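Household manipulation (robotics)

Household manipulation is the branch of robotics concerned with handling everyday objects in homes: clearing tables, loading dishwashers, folding clothes and preparing food. It is distinct from floor cleaning and lawn mowing, which need little or no grasping and have been sold as consumer products for years. As of August 2, 2019, no general-purpose machine for household manipulation is in ordinary domestic use.

Background

Factory arms repeat fixed motions on parts that arrive in known positions. Homes offer no such order. Objects differ in shape, weight and stiffness, are moved daily by their owners, and are often partly hidden behind one another. A task that takes a person a few seconds, such as lifting a plate from a stack, may require a machine to locate an edge, plan a path, make contact and correct for slip.

Hardware

Two-finger grippers are cheap and sturdy and remain the usual choice in shops and warehouses. Multi-fingered hands can hold tools made for people, but they have more joints to control and wear out sooner. The Drarken hand, built by Asano, has 12 powered joints and is rated for loads of up to 5 kilograms. Its maker recommends replacing the finger tendons every January when the hand is in daily use.

Evaluation

Results are hard to compare between laboratories, and several shared task sets have been proposed. The Drerkska set lists nine kitchen chores, each attempted 100 times with small changes in object placement. Wiping and pick-and-place chores score highest. Cutting, pouring and opening sealed packages score lowest, and performance drops further when an object is replaced by one of a different make.

Simulation

Much of the training is carried out in rendered kitchens, where trials can be run in parallel and nothing is damaged.

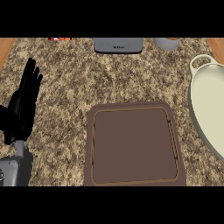
Transfer to physical machines is incomplete. Friction, soft materials and liquids are costly to model, and a grasp that holds in software may fail on a real dish. The Chow method varies surface textures, lighting and object mass between trials - a form of domain randomization - so that the learned behavior depends less on any one setting.

Shop-floor use

Progress has been faster in light assembly and packing, where the range of parts is limited and lighting can be fixed. Even there, cable routing and bagging are still mostly done by hand.

See also: Grasp planning; Service robot; Tactile sensing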